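Folding on the Bed: A Morning at Skimstead

Laundry day at Skimstead starts in the bedroom. The woman who runs the house, a 196-year-old former inn, gave up on the kitchen table in April and hasn't looked back. "The bed is the best work surface I own!" she told me. "It's big, it's soft, and I can't go to sleep until it's cleared."

Her method is simple. Stretchy things get folded first, waistband at the top, and heavy things wait on the side. "Knits are my favorite," she said. "They never lie completely flat and I've stopped asking them to. A rough rectangle is fine. It's going in a drawer!"

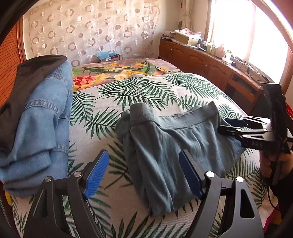
A gray-blue knit gets its turn, with the denim jacket still waiting on the leafy sheet.

Denim is another story. She loves it (she has owned one jacket through 5 moves) but she always leaves it for last. "You have to shake it hard, find the cuffs, and smooth the seams with your palm. I do all the quick stuff first so I feel like I'm winning."

And the sheets? She lit up when I asked. Palms and ferns, anything green, the bigger the leaves the better. "I fold in January and it feels like a greenhouse in here. Why would I buy plain white?"

Next month she tackles the linen closet, and I've already asked to come back.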